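Gemwood gripper trials

The Gemwood trials compared two-finger electric grippers for tabletop wiping and tidying. They were run at Tarport by Hedvika Skála and Florian Arnaud, beginning in July.
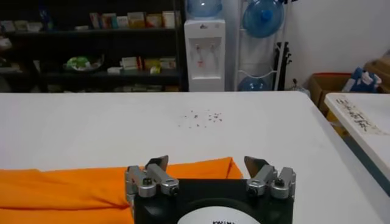
Each gripper completed 26 runs per task under the same Zillance controller. Runs were scored on grip closure, cloth slip and cycle time. Linkage fingers were rated above parallel jaws for folded cloth, but lost accuracy near full opening.
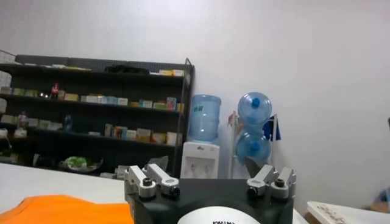
Linkage gripper with fingers apart, orange cloth at left.

The wrist camera was later recalibrated by Danica Angelovski.

12 shares | 0 comments

Related articles
Fothergill controller
Parallel jaw gripper
Wrist camera calibration

This site uses cookies. Accept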